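The second life of a pot of beans

Birsen Sarıgül puts her beans on to soak before she goes to bed and has done so for most of her adult life. She runs the kitchen at Tandeslow, a small lunch place that opens at noon and shuts when the pot is empty. The menu is short. There is a bean dish, a soup, bread, and whatever salad the season allows. In September that means tomatoes, cut thick and salted early.

Dried beans have a poor name in many home kitchens. People remember them as hard, or bland, or both, and they reach for a tin. Sarıgül has nothing against tins and keeps a shelf of them at home. Her complaint is that the cooking liquid in a tin is usually thrown down the sink, and to her the liquid is half the meal.

Her method is plain. For a family pot she weighs out 400 grams of dried white beans, covers them with plenty of cold water and leaves them overnight. In the morning she drains them, puts them in a heavy pan with fresh water, a halved onion, two bay leaves and a good pinch of salt, and brings the lot to the boil. It boils hard for ten minutes. After that the heat goes down until the surface only trembles.
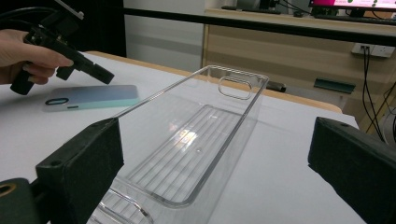 A clear storage bin with a ribbed base.

The salt surprises people. Many of us were told that salting early keeps the skins tough. Sarıgül was told the same by her mother, and cooked that way until she took a job in a hotel kitchen where everyone salted at the start. The beans were fine. She went home and tried two pans side by side, and the salted ones tasted better all the way through.

How long they take depends on the bean and its age. A fresh crop might be soft in 50 minutes. Beans that have sat at the back of a cupboard for years can take three times that, and some never soften at all. She tests five at once, from different parts of the pan. If one is still chalky, they all stay on.

Rhys Tamihana grows beans at Hakton, on a strip of ground behind a row of glasshouses, and sells most of them dried. He had 287 bags from last year's crop and sold the last of them in spring. His best seller is Figueiredo, a flat cream-coloured bean with a thin skin that he grows up poles. Gomeo, which is smaller and darker, holds its shape and suits a salad.

He leaves the pods on the plant until they rattle, weather allowing. Last year it did allow. This year has been wetter, and when we spoke he had already pulled up two rows and hung them under cover to finish.

"You can't hurry it," he told me. "If the bean takes a mark from your thumbnail, it isn't ready to store."

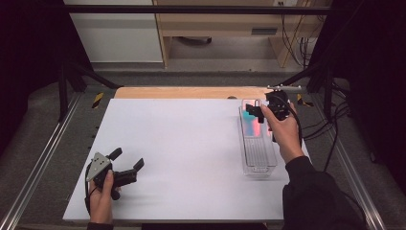

Tamihana also thinks we ought to treat dried beans more like flour, something to be bought in a sensible amount and used within the year. He prints the harvest year on every bag. Few of the larger packers do, and a best-before date tells you very little about when a bean was picked.

Back at Tandeslow, the first day's beans are served warm in their broth with olive oil, lemon and a lot of parsley. Whatever is left goes into the fridge in its liquid, where it thickens overnight. On the second day Sarıgül fries garlic and a spoonful of red pepper paste, tips in the beans and lets them bubble until the sauce clings. She serves this on toast. It is the dish her regulars ask for, and she can only make it if the first day has been quiet — so she now cooks a bigger pot than she needs.

A third day is possible. She mashes the last ladleful with cumin and raw onion, shapes it into small cakes and fries them until they have a crust. If the mixture is too soft, a handful of breadcrumbs will bring it together.

For those who want to try it at home, some 100 grams of dried beans per person will do for two days of eating. Keep the broth. If there is more than you need, freeze it with a few beans in it and use it in place of stock; it makes a good base for leek soup.

Tamihana eats his with butter and black pepper, straight from the pan. He says he has never followed a recipe for them, though he did write down the pepper paste.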